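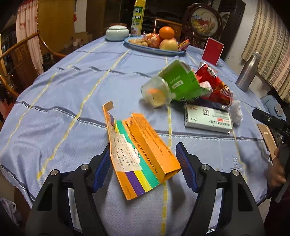

I've been on hold to my electricity supplier for 26 minutes while starting this, so forgive me if I sound a bit sharp. The music is pan pipes. Every so often a recorded voice breaks in to say that my call is important, and then suggests I try the website, which is where I was before I rang, and where I was told to ring.

My gripe is with the phone menu, and more than that with the idea behind it, that a person's problem can always be sorted into one of seven boxes. Press 1 for bills. Press 2 for moving house. Mine was that Wastari had been sending me letters meant for the flat upstairs, and I defy you to find the button for that. I pressed 4 (something about meters) because it sounded friendly.

My mum used to ring the gas board and get a woman who said hello. That was it, that was the whole system! She'd say what was up, the woman would say hang on, love, and off she went to find somebody. I know it can't have been that good every time, and I know there must have been days when the line was engaged from breakfast till tea. But you knew where you stood. An engaged tone never told anyone their call was important.

I did try the chat window at Horeo once, for my broadband. It asked me to describe the fault in my own words, so I did, at some length, and it replied with a list of four topics. None of them were my own words. I'd have been happier with the list to begin with.
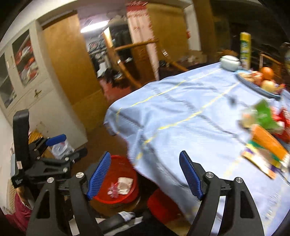 Fultenell, commenting on my last grumble along these lines, reckoned I'd got it backwards: the menus are fine, and the trouble is that the people at the far end aren't allowed to do anything once you reach them. I've thought about that a lot (I've had the time) and I think it's half right. When I finally got through to Preda last December over a boiler cover refund, the man was lovely, and he could see the mistake on his screen, and he still had to send a form to another department and ask me to wait 7 working days.

Still, I'd take him over the pan pipes. He at least agreed it was daft. I'd pay a bit extra every month for a number that gets answered by somebody with a pen, and I bet plenty of others would too.

Oh – it's ringing.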